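Open Bins Beat Drawers for Small Flat Stock

Most advice on storing cards, tags and labels assumes a drawer with dividers. I have run the card desk at a members' club in Prumville long enough to have used drawers, lidded boxes, a rotary rack and open-front plastic bins, and I think the drawer is the worst of them for anything thinner than a coaster.

The argument for drawers is density. A shallow drawer holds more cards per square foot of desk than any bin, and it keeps the dust out. Both points are correct. Neither matters much at a counter where the working stock is small and the same hands are in it all evening. What matters there is retrieval time and the rate of misfiling, and on both the drawer does badly. It has to be opened, it hides its contents when closed, and thin cards slide under the dividers when it is shut hard.

We keep 449 active members and order blanks in boxes of 500. The boxes stay in the back cupboard. Only a short working stack belongs on the desk, and for that an open bin with a low front lip is enough. The lip stops cards from walking out when the bin is pulled forward, and the hand can go in over it without changing angle. 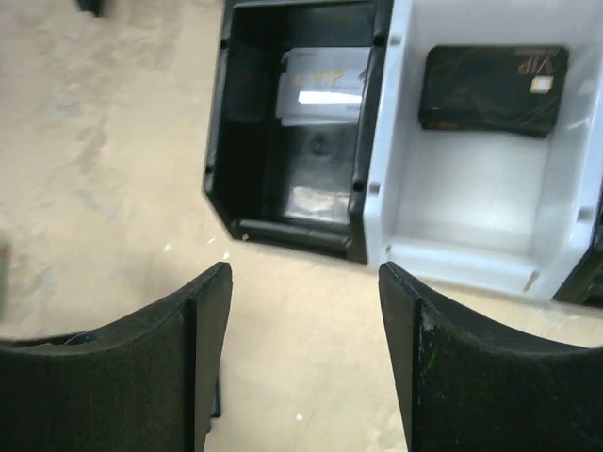 Color is the second point, and the one I get the most disagreement on. The usual method is to label everything. Labels peel, and they are read only by people who already suspect they are in the wrong place. A black bin beside a white one needs no reading. Printed cards go in the black bin, where a white edge shows up against the floor. Black cards go in the white one. Two colors will cover two categories; past that, labels do become necessary, and I would question whether the desk should be holding a third category at all.

There are faults. Glossy plastic shows every fingerprint and throws back the overhead lights. A smooth floor also lets a short stack drift out of square. Lirkar sells a matte bin that grips better, but its side walls are too low for our use. Foltis makes a ribbed insert that solves the drift and adds 16 dollars per bin, a poor return on a problem fixed by tapping the stack against the wall.

The Hodoroagă system, with its hinged lids and numbered trays, is often recommended for desks like ours. I tried it through October. The lids were left up from the first Sunday on, at which point it was an open bin with a lid in the way.

Drawers should be kept for archive stock - expired cards, spare sleeves, anything touched once a month. For the rest, leave the top off and stand the bins side by side, with the lips facing whoever is working the desk.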